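Urnesel House Shared Kitchen
Progress report to the Godoy Fund
August 2, 2025

Work completed

The kitchen at Urnesel House reopened to residents in May, after the new flooring was laid and the old gas range was disconnected and taken away. Your grant has paid for the flooring, the electrical work on the north wall, the replacement refrigerator and the first set of pantry shelving. The second set of shelving is on order from Lolik and has been delayed twice. The supplier now says the uprights are in stock but the brackets are not. We have not paid the balance on that order.

The house has 53 residents, and the kitchen is open to all of them. Before the work began, most food was kept in bedrooms, on windowsills or in small personal coolers. We asked residents to stop using the coolers once the refrigerator was running. There are still 5 in use, all on the third floor, where people say the stairs are the problem. We are looking at a small unit for the third-floor landing, but it is outside the present budget and we are not asking for money for it in this report.

Refrigerator and food storage

The refrigerator took longer to settle than we expected. The door was hung to open the wrong way for the counter and had to be rehung. The temperature was also set too cold for produce in the first weeks, and we lost a quantity of lettuce and cucumbers. It has been steady since the setting was changed.

Storage rules were agreed at a house meeting and are posted by the sink. Each resident has a labeled bin for personal food. Anything left loose on a shelf is shared and may be eaten by anyone. Leftovers need a name and a day written on the lid. Unlabeled containers are thrown out when the kitchen is cleaned. There were complaints about this at first, mainly over containers that people wanted back, and we now wash and keep the containers for a week.

Fresh fruit comes in weekly from Nirnness, the produce co-op on the same street. Apples and oranges go fastest. We had been ordering bananas as well but stopped, as they spoiled in the warm weather.

Spending

Of the kitchen budget, 88 percent has been spent. The remainder covers the shelving balance and a replacement faucet. The electrical work came in over the estimate by $22, which we met from house funds.

Still to do

The pantry shelving has to go up before dry goods can be moved out of the hallway closet. The faucet drips and will be replaced when the plumber comes for the laundry room. We would also like to put a second light over the counter, using the wiring already in place. Receipts are attached, except for the flooring invoice, which was sent to your office with the last claim.

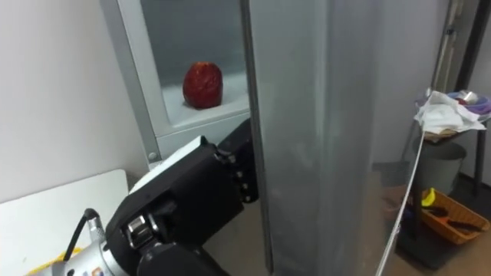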